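Mindano Tabletop Set: Data Card and Fault Notice

Revision note 2020-09-19. Maintained by Ngozi Ezeani, Sellthorpe. Fault analysis by Hauwa Akpan.

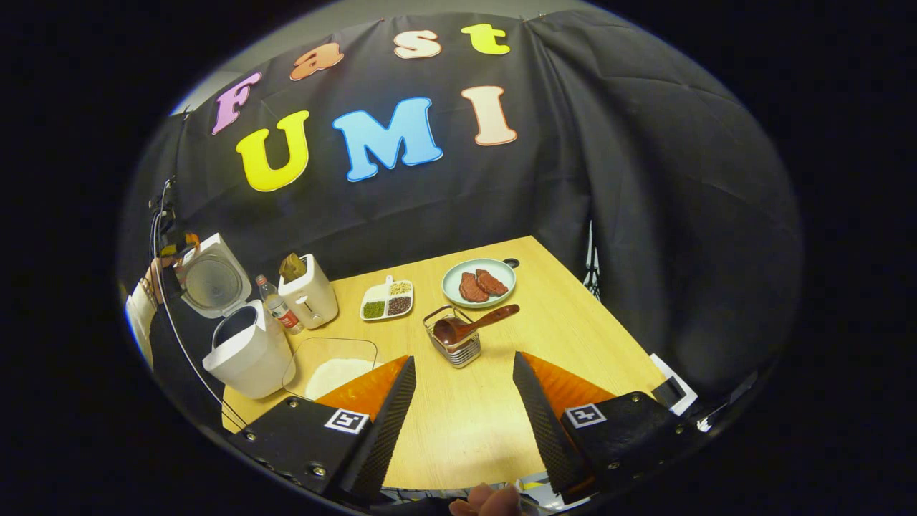
Wrist view, kitchen layout, both fingers open.

Status

The set is usable with the exclusions listed under "Affected episodes." Do not train a grip-width model on the full set. The recorded finger opening is wrong in part of it, and the files do not carry a flag for this.

Contents

292 episodes of kitchen table tasks, recorded with hand-held grippers. Each episode has wrist video, a device pose track, a finger opening track and a one-line task label. Objects include a rice cooker, a toaster, a divided dish of beans, a plate with meat pieces, a wire basket and a wooden ladle. Object positions vary between episodes. The black curtain with the cut-out letters is in place for the whole set.

Directory layout

episodes/ one folder per episode, numbered from 0
calib/ lens and finger calibration, one file per gripper
labels.csv episode number, task label, operator code
exclude.txt episode numbers to skip, one per line
notes/ fault report and operator notes

What went wrong

Finger opening is computed from the two square markers, one on each finger mount. The distance between the markers is converted to an opening in millimeters using the calibration file for that gripper. The conversion assumes that each marker sits where it sat at calibration time.

On one gripper, the left mount worked loose during recording. The mount could rotate slightly on its screws when the finger was pushed against something hard, and it did not always come back. The markers were still detected in every frame, so the detection check passed. The computed opening was too large by an amount that changed within an episode.

The fault was found in replay. The arm was sent to pick up the ladle by its handle and stopped closing before contact. The log reported a completed grasp. The arm then lifted, moved to the drop position and opened, with the ladle still in the basket. A second replay with the same episode gave the same result. Replays from the other gripper closed correctly.

Safety stop

During a third replay the Umidar controller added a closing correction to make up for the missing contact. The correction had no limit. The fingers closed past the handle position, caught the basket wire and dragged the basket toward the table edge. Akpan pressed the stop. There was no injury. One finger pad was torn and replaced.

The correction term has been removed from the replay script. Replay now halts if commanded and measured opening differ by more than 7 mm. Keep hands out of the reach of the arm during replay, including when the log shows the task as finished. The log reports what was commanded and has no contact sensor behind it.

Affected episodes

51 episodes are listed in exclude.txt. They cover all recordings made with the faulty gripper after the last calibration known to be good. Some of them may be correct. We could not separate these from the video, as a small rotation of the mount looks much like ordinary flex in the finger.

Pose tracks and video in the excluded episodes are unaffected and can be used for work that does not read the opening track.

Repair

The mount screws on all grippers were removed, cleaned and refitted with thread lock. A paint line now runs across each screw head onto the mount. If the line is broken, stop recording and recalibrate. Do not tighten the screw and carry on.

Checks before each session

1. Inspect the paint lines on both mounts.
2. Close the fingers fully. The reading must be within 1 mm of zero.
3. Close on the 20 mm gauge block. Record the reading in notes/.
4. Press the fingers against the table edge, release, and repeat step 2.

Step 4 was missing from the earlier procedure. Steps 2 and 3 alone would have passed the faulty gripper on most days.

Known issues, not fixed

Clear objects are hard to segment in the wrist view. This applies to the bottle and to the transparent sheet on the table.

Operator fingers show at the bottom of the view in many episodes. Mask this area before training on images.

The loader from the Godinho package ignores exclude.txt unless skip_listed is set to true. The default is false.

Planned

A corrected opening track for the excluded episodes is planned for November, using the finger tips in place of the markers. If the error stays over 2 mm the episodes will be withdrawn.

Report further faults to Ezeani with the episode number and the gripper's calibration file attached.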